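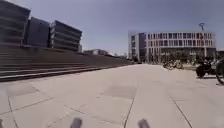 Looking after paving slabs through the year

I've had slabs outside my back door for most of my grown-up life, first a mean little yard and now a patio that's rather too big for me, and I'm fond of them in the way you get fond of a good saucepan. They ask for very little. A sweep, a wash now and again, a bit of attention to the joints – and they'll go on for years.

Sweeping

Use a stiff outdoor broom and sweep when the slabs are dry. Damp grit just smears about and works its way into the joints, where it makes a lovely bed for weeds. I go over mine in the early evening with a cup of tea parked on the windowsill. Work across the slabs on the slant so the bristles don't keep catching in the gaps, and finish by running the corner of the broom down each joint.

Washing

For an ordinary wash, a bucket of warm water with a squirt of washing-up liquid does nicely. My bucket is a battered old Trovard with a lip on it, and I pour a little at a time, scrub, leave it five minutes and rinse towards the drain. If you own a pressure washer, do keep the nozzle well back and hold it at a low angle! I once blasted out a whole row of pointing before I noticed, and spent the rest of May putting it back.
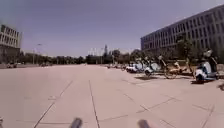 Stains

Try the gentlest thing first. Fresh oil wants cat litter or dry sand heaped over it and left overnight, then swept up and binned. Tea and leaf marks often fade by themselves with a few weeks of sun and rain. Rust is the stubborn one (plant pots on metal stands are the usual culprits), and for that you'll want a proper rust remover made for stone or concrete, tried on a hidden corner before you go anywhere near the middle. Please don't reach for vinegar or brick acid. Both can eat into the surface and leave a patch that looks worse than the stain did.

Plain concrete is never going to be one even colour anyway, and I've grown to like it that way.
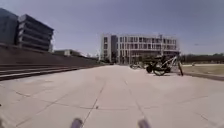
Pale concrete with a few faint blotches, in bright sun.

Joints and weeds

An old kitchen knife will hook out most weeds after rain, when the roots let go easily. If the gaps are filled with sand, brush in fresh kiln-dried sand on a dry day and top it up again a week later once it has settled. Mortar joints need raking out and filling wherever they've crumbled, and it's much kinder to your knees to do a couple of rows at a time on an old cushion.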